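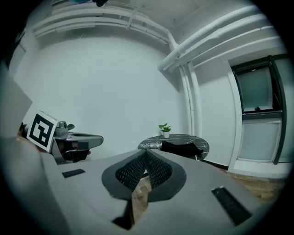 Home Grippers Notes FAQ Contact

Handheld gripper trials: your questions

What are you comparing?
Two finger pad designs for a pair of handheld grippers, the Ralix and the Pellow. Same cameras, same markers, same small room at Neltham. We swap the pads, run the same tasks, and see which set of recordings we'd sooner train on. It's a lot of fun!

Why handheld and no arm?
Speed, mostly. A person can get through 60 pickups while we'd still be homing an arm. You feel things too - a pad that grabs too early, a trigger that sticks - and that goes straight into Forough Ranjbar's notes. The arm comes in later, once we've settled on a pad.

Which one is ahead?
The Pellow, for now. It scored 29 clean grasps on the thin-objects round and we were cheering by the end. The Ralix is kinder to soft stuff, though, and Ward Kuipers still swears by it for cups. Ask us again in March.

What are the square markers for?
Tracking. A camera that can see the pattern can work out where that gripper is and how it's turned. With two hands going at once, this tells us how far apart they are, and it makes bimanual tasks so much nicer to work with.

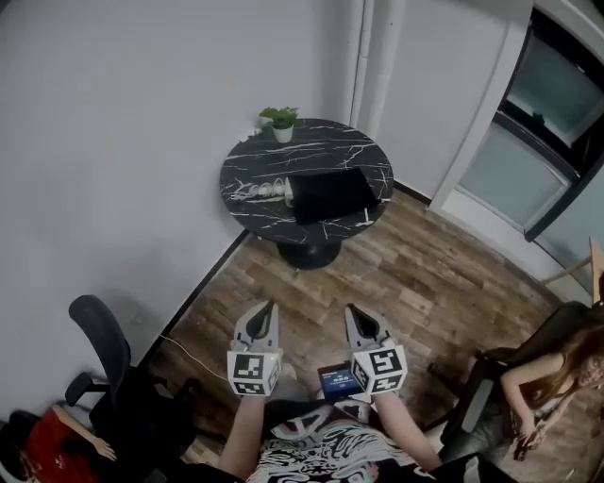

Keep both grippers in front of you, about chest height, and don't let one hide the other's marker for long. Short gaps are fine. Long ones mean doing the take again.

Do I need experience?
No! Tobiloba Tamuno will walk you through 3 practice takes (open, close, pick, place) and most people have the feel of it by then. The wide lens view looks very bendy on playback and you get used to it fast.

My wrists get tired. Is that normal?
Yes. Stop whenever you like. We switch operators every 2 tasks anyway.

Can I try my own pads?
Please do! Send the mount drawing to Marjan Zamani first so she can check the screw spacing. Softer lattices are very welcome, we haven't tried nearly enough of them.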